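Budgeting for a first robot arm: buy the hardware now, or stay in simulation for a while?
Posted in Buying and Planning, June

Siltwood

I help run an after-hours making group and we've finally got some money to spend, 1,099 pounds to be exact. Everybody wants an arm with a two-finger gripper that can pick things up off a table. I've been practising in a simulator at home and I'm completely hooked!

My worry is that the arm I like would take nearly the whole pot. I've priced the arm and its power supply and then I sort of ran out of ideas. What else should be on the list? And would you spend the lot at once, or carry on in the simulator for a bit and buy in the autumn?

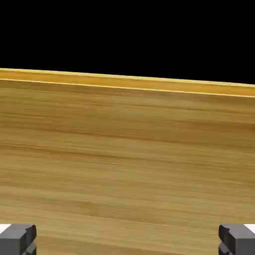
We have 13 members, mostly beginners, and a decent solid bench we can leave set up. Two of us can write a bit of Python. Nobody has wired anything bigger than a lamp.

Ukness

Buy it now, you'll learn more in a weekend with the real thing. Get spare fingers.

Clullthorpe

Lovely project, and you're further along than we were at this point. I'd stay in simulation for another couple of months, but with a proper plan so it doesn't drift.

Take the pot and hold back about a quarter before you look at any arm. Ours went on clamps, a camera and its mount, a longer cable, an emergency stop and a box of foam blocks to pick up. None of it was exciting to buy and we used all of it on the first evening. Check the delivery charge and whether VAT is in the price as well, we got caught by that.

Then measure the things you want to lift and compare them with how wide the gripper opens. Do this in the simulator first, using the same gripper model if the maker provides one. We nearly bought one that couldn't get round a mug (I still go a bit cold thinking about it). Reach matters too, so mark it out on your bench with tape.

Ask the seller what a replacement motor costs and how long it takes to come. Ours quoted 48 hours and stuck to it, and that decided it for us.

With beginners I'd put everyone through the simulator anyway, even after the arm arrives. You can have several people practising on laptops while one pair uses the real one, and crashes cost nothing!

Siltwood

Brilliant, thank you both. Hadn't thought about VAT at all. Off to measure some mugs.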